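Werkstattbuch Simulation, Februar, vormittags
Aufgabe: Teile in Schale legen, Szenenvariante »Tisch hell«

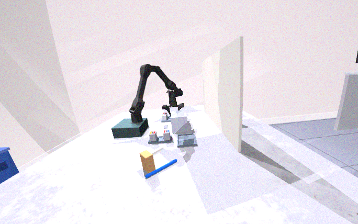 Stand heute früh: 229 brauchbare Episoden von 800, die wir Zoriana versprochen haben. Versprochen habe ich sie, genau genommen, und zwar nach dem Mittagessen, als mir alles machbar vorkam.

Über Nacht liefen 100 Versuche mit dem geskripteten Greifer. Die Erfolgsquote sah prächtig aus, bis ich mir die Abläufe angesehen habe. Der Erfolgstest fragt nur ab, ob der Schwerpunkt des Teils innerhalb der Schale liegt. Ob es hineingelegt, hineingeworfen oder durch die Seitenwand hineingedrückt wurde, ist ihm egal. Der blaue Stab hat das mit der Wand besonders gern gemacht. Kollisionsnetz der Schale neu erzeugt, jetzt mit dickerem Rand. Nachtlauf komplett verworfen, in den 229 ist davon nichts drin.

Beleuchtung: immer noch zu hell. Die weiße Platte frisst die Kanten der hellen Klötze, und der kleine helle Würfel hinten ist im Rendering kaum vom Tisch zu unterscheiden. Sarmīte meint, das sei gut für die Robustheit. Sarmīte muss die Masken auch nicht nachkontrollieren. Kompromiss: Lichtstärke wird pro Episode gewürfelt, Obergrenze etwas runter. Das orange Teil und der Stab sind bei jeder Einstellung problemlos zu erkennen, was erklären dürfte, warum das Netz die beiden so liebt und den Rest ignoriert.

Teleoperation: 14 Uhr bis Feierabend, Sarmīte und ich abwechselnd. Bitte beim Anfahren nicht überm Ziel parken und nachdenken. Das Modell lernt das Nachdenken mit, nur ohne den Teil, bei dem etwas herauskommt. Die letzte Version stand 3.000 Schritte lang über einem Klotz – sehr würdevoll, sehr nutzlos.

Offen:
Startposen breiter streuen, der Arm fängt fast immer gleich an
Reibwert Stab prüfen, rollt zu leicht
Erfolgstest um Geschwindigkeit beim Loslassen ergänzen (ich)
Episoden ohne Griffkontakt automatisch aussortieren (Sarmīte)
Zoriana wegen der 800 schreiben, freundlich

Der Export nach Stiltance bricht weiterhin ab, wenn ein Objektname einen Umlaut enthält. »Klötzchen« heißt ab sofort »block_klein«.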